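바닥 타일 사용기: Hirkville 무광 백회색 653×455

## 대상과 조건

Hirkville의 무광 바닥 타일 중 백회색을 작업실 바닥에 깔고 겨울을 포함해 두 계절 사용한 기록이다. 줄눈재는 Macapagal의 시멘트계 회색, 접착제는 Esura의 바닥용 개량압착 제품을 썼다. 타일 자체의 평가가 중심이고, 줄눈재와 접착제는 타일의 성능에 영향을 주는 범위에서만 다룬다. 세 제품 모두 소매가로 구입했다.

시공 장소는 1층, 콘크리트 슬래브 위에 시멘트 모르타르로 미장한 바닥이다. 바닥 난방 배관은 없다. 난방이 들어간 바닥에서는 접착제 선택과 신축줄눈 간격이 달라지므로 아래 내용을 그대로 적용할 수 없다. 욕실처럼 상시 물이 고이는 공간도 평가 대상에서 제외한다.

## 규격

| 항목 | 내용 |
|---|---|
| 공칭 치수 | 653×455 mm |
| 표면 | 무광, 평활 |
| 색 | 백회색 |
| 모서리 | 연마 처리 |
| 구입 단가 | 장당 3,402원 |
| 적재 제한 | 세워서 보관, 눕힐 경우 최대 6장 |

장변과 단변의 비가 흔한 2:1이 아니다. 반장 물림으로 깔 때는 문제가 없지만, 기존에 쓰던 다른 회사의 2:1 타일과 줄눈을 맞추려는 계획이라면 포기하는 편이 낫다. 단변 455 mm는 문틀 안쪽 폭에 맞춰 자르기 애매한 치수이기도 하다. 출입구 두 곳에서 모두 좁은 조각이 나왔고, 한쪽은 시작선을 옮겨 해결했다.

카탈로그의 색 이름은 '백회색' 하나뿐이고 로트별 색번호가 상자 옆면에 따로 찍혀 있다. 추가 구입분의 로트가 처음 구입분과 달랐는데, 나란히 놓고 비스듬히 보면 차이가 드러난다. 서 있는 높이에서는 구분되지 않는다. 추가분은 작업대 밑으로 돌렸다.

## 치수 정밀도와 휨

대형 타일에서 실제 시공성을 결정하는 것은 색이나 무늬보다 휨이다. 상자마다 한 장씩 꺼내 두 장을 앞면끼리 맞대고 장변 중앙의 틈을 확인했다. 대부분 명함 한 장이 들어가지 않았다. 틈이 보이는 타일은 따로 모아 벽 쪽 절단용으로 썼다. 이 가격대의 제품으로서는 양호한 편이다.

장변 중앙이 약간 볼록한 경향은 있다. 반장 물림으로 깔면 한 장의 중앙과 이웃한 두 장의 모서리가 만나므로 볼록함이 그대로 단차가 된다. 제조사는 물림 폭을 삼분의 일 이내로 권장하고 있으며, 이 권장은 따르는 것이 좋다. 처음 깐 한 줄은 반장 물림으로 했다가 걷어냈다.

직각도는 자로 대각선을 재는 방법으로만 확인했다. 눈에 띄는 오차는 없었고, 줄눈을 좁게 잡아도 줄이 틀어지지 않았다. 모서리 연마 상태도 고르다. 다만 연마면과 표면이 만나는 선에 아주 작은 이빠짐이 있는 타일이 섞여 있다. 백회색에서는 이 결함이 잘 드러나지 않지만 줄눈재가 들어가면 점처럼 남는다. 줄눈 시공 전에 골라내는 작업이 필요하다.

## 절단과 천공

수동 절단기로 직선 절단은 무난하다. 금을 한 번에 긋고 힘을 천천히 주면 단변 방향은 거의 실패가 없다. 장변 방향으로 좁은 폭을 잘라낼 때는 끝에서 갈라지는 경우가 있었다. 폭이 손가락 두 개 정도인 조각은 수동 절단기를 쓰지 말고 습식 전동 절단기로 처리하는 것을 권한다.

ㄱ자 따내기는 그라인더로 했다. 안쪽 모서리를 직각으로 딱 떨어지게 자르면 그 점에서 금이 시작된다. 작은 구멍을 먼저 뚫고 두 변을 구멍에 만나게 자르면 된다. 배관 구멍은 다이아몬드 코어를 기울여 시작했고, 표면이 평활하고 무광이라 광택 타일보다 날이 덜 미끄러졌다.

절단면의 색은 표면보다 약간 어둡다. 문턱처럼 절단면이 노출되는 자리에는 금속 재료분리대를 대야 마감이 된다. 분리대를 생략하고 절단면을 사포로 다듬어 본 곳은 결과가 만족스럽지 않다.

## 접착제: Esura

바닥용 개량압착 제품으로, 바탕과 타일 뒷면 양쪽에 바른다. 배합수 범위가 좁다. 설명서의 하한으로 섞으면 빗살이 뚜렷하게 서지만 타일을 눌렀을 때 퍼지지 않고, 상한을 조금만 넘기면 타일이 스스로 가라앉는다. 중간값에서 시작해 흙손에 묻혀 보고 조정하면 된다. 반죽을 오래 두고 물을 다시 타는 것은 설명서에서 금지하고 있다.

깔고 난 직후 무작위로 타일을 들어내 뒷면 충전 상태를 확인했다. 빗살을 단변과 나란히 한 방향으로 그은 곳은 거의 전면이 채워졌고, 부채꼴로 그은 곳은 가운데에 공기층이 남았다. 평활도를 맞추려고 고무망치를 많이 쓰면 이미 채워진 부분에서 접착제가 줄눈으로 올라온다. 굳기 전에 긁어내지 않으면 줄눈 깊이가 부족해진다.

개방 시간은 설명서 표기보다 짧게 느껴졌다. 미장면이 건조해 물을 빨리 빨아들인 탓으로 보인다. 바탕에 프라이머를 바른 구역에서는 여유가 생겼다. 프라이머는 별매다.

## 줄눈재: Macapagal

회색 중 가장 밝은 색을 골랐다. 타일보다 조금 어두운 정도가 목표였고 견본 막대로는 그렇게 보였다. 실제 시공 후 처음 며칠은 견본보다 훨씬 진하다가 마르면서 밝아졌다. 완전히 건조된 뒤에도 견본보다는 약간 어둡다. 견본 막대가 플라스틱 사출품이므로 시멘트 제품과 일치하기를 기대하기는 어렵다.

입자가 고와서 좁은 줄눈에도 잘 들어간다. 반면 넓은 줄눈에는 수축 균열이 생긴다. 벽과 만나는 곳에서 틈을 넓게 잡았다가 실금이 나와 파내고 탄성 실란트로 바꾸었다. 이 자리는 처음부터 실란트로 마감해야 하는 자리이므로 제품의 결함으로 치지 않는다.

닦아내기는 두 번으로 나누었다. 무광 표면이라 백화성 막이 남는 것을 걱정했으나, 스펀지를 자주 헹구고 마지막에 마른 천으로 훑은 구역은 깨끗했다. 물을 많이 쓴 구역은 줄눈 표면이 얼룩덜룩하다. 산성 세정제로 한 차례 처리한 뒤 얼룩은 줄었지만 없어지지는 않았다.

## 사용 중 평가

### 오염

무광 표면의 약점은 오염이 미세 요철에 남는 점이다. 이 타일은 무광 중에서도 매끈한 쪽이라 일반적인 먼지와 흙은 마른 걸레질로 제거된다. 커피와 간장은 하루를 넘겨도 중성 세제로 지워졌다. 유성 펜은 알코올로 지워지며, 흔적은 비스듬한 빛에서도 보이지 않는다.

지우기 어려운 것은 금속 자국이다. 선반 다리를 끌면서 생긴 회색 선은 세제로 전혀 반응하지 않는다. 연마제가 든 크림 세제로 문지르면 없어지지만, 같은 자리를 여러 번 문질렀을 때 표면의 광도가 달라지는지는 좀 더 두고 보아야 한다. 고무 바퀴가 달린 의자는 검은 자국을 남긴다. 폴리우레탄 바퀴로 교체한 뒤에는 생기지 않았다.

줄눈은 타일보다 먼저 더러워진다. 출입구 앞 줄눈은 다른 곳보다 한 단계 진해졌다. 침투성 발수제를 바른 구역과 바르지 않은 구역의 차이는 분명하며, 줄눈 시공 직후에 바르는 것이 효과가 좋다.

### 미끄럼

마른 상태에서는 실내화, 운동화, 맨발 모두 문제가 없다. 젖은 상태에서는 바닥이 닳은 실내화가 밀린다. 평활면 무광 타일의 일반적인 수준이고 제조사도 실외나 경사면에는 권하지 않는다. 현관에 쓸 계획이라면 같은 계열의 요철면 제품을 보아야 한다.

### 충격과 하중

드라이버와 소형 바이스를 떨어뜨린 일이 있다. 드라이버는 흔적이 없었고, 바이스는 모서리 가까이에 떨어져 유약층에 작은 조개껍데기 모양의 흠을 냈다. 흠의 바닥은 절단면과 같은 색이다. 보수용 에폭시로 메우니 서서는 찾기 어렵다.

공구함과 작업대를 올린 자리에서 들뜸은 발견되지 않았다. 막대로 두드려 소리를 비교하는 방법을 썼고, 빈 소리가 나는 타일은 벽 쪽에 두 장 있다. 둘 다 부채꼴 빗살로 시공한 구역에 속한다.

## 보관과 추가 구매

주문은 정미 면적보다 넉넉하게 했고, 남은 타일은 벽에 세워 두었다. 제조사의 적재 제한은 눕혀 쌓을 때의 값이다. 상자를 뜯은 뒤에는 앞면끼리 마주 보게 하고 사이에 종이를 끼워야 한다. 이 종이는 상자에 들어 있지 않다.

단종 여부에 대해서는 판매처에서도 확답을 받지 못했다. 예비분은 로트 번호를 적어 함께 보관하는 것이 좋다.

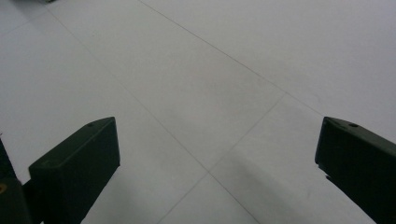
**노스빌(Nosville), 2004년 2월 4일**

10월에 줄눈 발수 처리를 마친 뒤의 점검 결과를 추가한다.

색은 밝은 회백색이며 푸른 기가 희미하게 돈다. 카탈로그 인쇄본은 이보다 따뜻한 쪽으로 나와 있으므로 크림색 벽지나 붉은 기가 도는 목재와 조합하려면 반드시 실물을 놓고 결정해야 한다. 낮은 각도에서 보아도 표면에 무늬나 결이 거의 드러나지 않는다. 돌 무늬를 기대하고 고를 제품은 아니다.

줄눈은 타일보다 약간 어두운 회색으로 가늘게 보인다. 색 대비가 작아서 전체가 한 면에 가깝게 읽히고, 타일의 큰 직사각형 분할은 유지된다. 더 진한 회색 줄눈재를 썼다면 오염에는 유리했겠지만 분할선이 강해졌을 것이다. 좁은 방에서는 현재 조합을 다시 선택하겠다.

발수 처리 구역은 물방울을 올려 두고 확인했다. 중앙부는 흡수가 늦고, 출입구 쪽은 이미 성능이 떨어져 물이 금방 스민다. 통행이 많은 곳은 해마다 다시 바르는 것을 전제로 유지비를 계산해야 한다. 발수제를 바를 때 타일 위에 남은 액은 마르기 전에 닦아야 하며, 굳은 뒤에는 제조사의 전용 용제가 필요하다.

겨울철 수축에 따른 줄눈 균열은 확인되지 않았다. 벽 둘레의 실란트는 한 모서리에서 타일 쪽 접착이 떨어져 그 구간만 다시 시공했다. 떨어진 면에 흰 가루가 묻어 있었던 것으로 보아 시공 전 청소가 부족했던 것으로 판단한다.

## 항목별 평가

- 치수 정밀도: 양호. 휨은 선별 시공으로 대응 가능
- 절단성: 직선 양호, 좁은 장변 절단은 주의
- 표면 청소: 양호. 금속 자국은 별도 처리
- 습윤 시 미끄럼: 보통
- 색 일관성: 로트 간 차이 있음
- Esura 접착제: 양호. 프라이머 병용 권장
- Macapagal 줄눈재: 좁은 줄눈에서 양호, 넓은 틈에는 부적합

건조한 실내의 평평한 바닥에 한해 추천한다. 바탕의 평탄도가 나쁘면 타일을 고르기 전에 미장 보수 비용을 먼저 산정해야 한다. 이번 시공에서도 바탕 보수에 든 시간이 타일을 까는 시간보다 길었다.

같은 계열의 작은 규격은 써 보지 않았으므로 휨과 절단성에 대한 위 평가를 적용하지 않는다.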